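Print this page | E-mail this page

Teaching by Hand: Does Handheld Demonstration Save Any Work?
Student project report, Automation Workshop, Gremton Technical College
Submitted Dec 22, 2020

1. Why we picked this

The course handout said that showing a robot a task by hand is faster and more natural than driving it by remote control. We had read the same claim in several places and had trouble finding what "faster" was measured against. Our project was to record one cloth task both ways, train the same small model on each set, and see what we got. I expected the handheld set to look good on paper and cause trouble later. That was partly right.

2. The task

Take a piece of cloth hanging on a rack and move it to the other side of the rack without dropping it. We chose cloth because blocks are too easy. A block is the same block wherever you set it down. Cloth lands differently every time, and a demonstration that only works for one set of folds is not worth much.

3. Two ways of recording

For remote control we used the Drongate station, where one person moves a pair of leader arms and the robot copies. For hand demonstration we used a pair of handheld grippers and the Coltura tracking software, which follows the marker plates and writes out the position of each gripper over time. The robot is not involved until playback.

We recorded 401 handheld demonstrations and 122 by remote control, with the same number of lab hours for each. This is the figure that usually gets quoted, and on its own it does favor the handheld method by more than three to one. 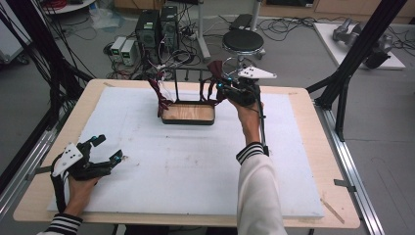
Figure 1. Handheld recording on the foam-covered table. The right gripper is closed on the red fabric at the rack.

The trouble starts when you ask how many of the 401 can be used. We threw out every recording where tracking was lost for more than half a second. The usual cause was a wrist turned so far that the plate faced away from the tracking cameras. People do this without noticing, and they do it most at the hard part of the task, when they are trying to get a better angle on the cloth. So the cleaning step removes the difficult moments first and keeps the easy ones. I have not seen this mentioned in the material we were given.

A second group had to go for a different reason. The person had reached in a way the arms cannot follow. A human elbow goes where it likes. We only found these at playback, when the arm stopped at a joint limit.

Remote control has neither problem. If the robot can't do it, the demonstration can't be made. It is slow and tiring, though, and the motions are jerky. Several of our remote recordings include long pauses where the operator is plainly working out which way to push.

4. Training and results

We used the Joo training scripts with the settings left alone. After cleaning, both sets were cut into short segments, 1475 in total, and one model was trained on each set. Each model then got 100 tries on the robot.

The handheld model did better, but by a margin I would not bet on. It also failed in a more annoying way. It moved smoothly and confidently to a spot just beside the cloth, closed on air, and carried nothing across. The remote model hesitated and sometimes gave up, but when it closed its fingers there was normally fabric between them.

5. What I would question

The lab hours we counted do not include calibration, which took most of February for the handheld setup. Add that in and the three-to-one advantage gets a lot smaller. It could be argued that calibration is only done once. Ours was done four times.

We also had just one person demonstrating in each session. The model may have learned that person's habits more than it learned the task. A fair test would mix people, and we ran out of time.

I would use handheld recording again for a task with big, simple motions. For cloth I would want a playback check the same day, before anybody records another hundred.

Comments (3)

benchrat: Did you try putting markers on more than one side of the gripper? Seems like the obvious fix for the wrist problem.

Reply from the author: Considered it. It would have meant calibrating a fifth time.

olddrives: Four calibrations sounds like something was loose. Check your camera mounts before you blame the method.

Contact | Copyright 2020 Gremton Technical College | Back to top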